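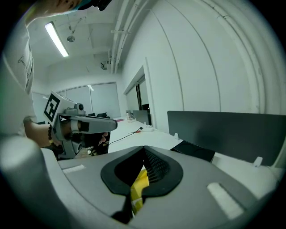

Kategorie: Büro & Arbeitsplatz > Schreibtisch einrichten

**alby_wihongi**
Guten Abend an alle. Wir haben einen langen weißen Schreibtisch mit einer dunkelgrauen Trennwand, sie ist mit zwei weißen Klammern befestigt. Die Steckdosenleiste liegt oben auf der Platte und das Kabel läuft quer darüber. Ich möchte das ordentlicher haben — wie macht ihr das?

**Lowther_30**
Kabelwanne unter die Platte schrauben, Leiste hinein, fertig. Meine von Hinddale ist 550 mm lang und hat 30 Euro gekostet.

**zendetance**
Da bin ich nicht einverstanden. Wer täglich Geräte ein- und aussteckt, der will nicht jedes Mal unter den Tisch kriechen. Leiste oben lassen, nur das Kabel an der Kante führen.

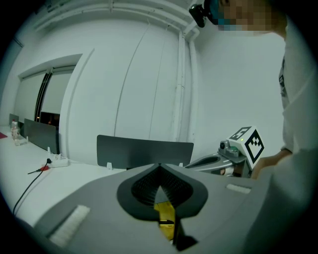
Für die Kante nehme ich Klettband, es hält bei mir seit Januar. Vorher muss man die Fläche gut entfetten.

**Lowther_30**
Klettband wird mit der Zeit schmutzig. Geschraubt ist geschraubt.

**alby_wihongi**
Bohren darf ich leider nicht, der Tisch ist gemietet. Gibt es die Wanne auch zum Klemmen?

**Lowther_30**
Ja, von Devville, aber sie kostet mehr als 145 Euro. Das finde ich zu teuer.

**alby_wihongi**
Dann versuche ich zuerst das Klettband. Danke euch beiden!

Ähnliche Themen
Trennwand wackelt beim Tippen
Stehlampe oder Schreibtischlampe?
Monitor weiter nach hinten stellen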